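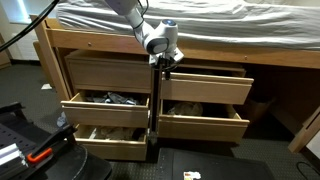 Lorkport housing office pitches the raised bed as a closet

August 2022
By Rosemarie Dreßler
Filed under: Home & Rent

Renters in Lorkport who ask for more closet space are being told to look under the bed. Prulasham, the landlord behind the Cerkach apartments, plans to put raised wooden beds with dressers underneath into 120 units, and says the change will free up floor space in each one.

Maybe. The clothes still have to go somewhere, and a drawer under a bed holds what any drawer holds. Pull out the middle one and it's a crumpled pile of gray, white and bluish fabric. The one below it has beige, brown and dark things in it. Floor space in front has to stay clear, too, or the drawers won't open.

Prulasham puts the cost at nearly $4,000 a unit and would not say whether rents will go up to cover it. Tenants had asked in May for real closets with doors. The company said those remain "under review."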